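**Irnberg hall floor done, walls next**

March 2020 - Tiling at the Pusurik community hall in Irnberg is finished, seven weeks after work began in January. 136 square meters in all. Old carpet gone, and not much missed by the look of the comments we got.

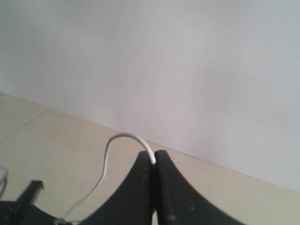
Ritier, the contractor, still has the skirting to fit. Delivery is late, so for now the pale wall runs straight down to the beige tile with no board between. Grout lines get a second seal before then. Chairs and tables stay in storage untill that's dry.

Hall reopens once skirting is in. Bookings thru the Agbenyega Street office, 10 to noon.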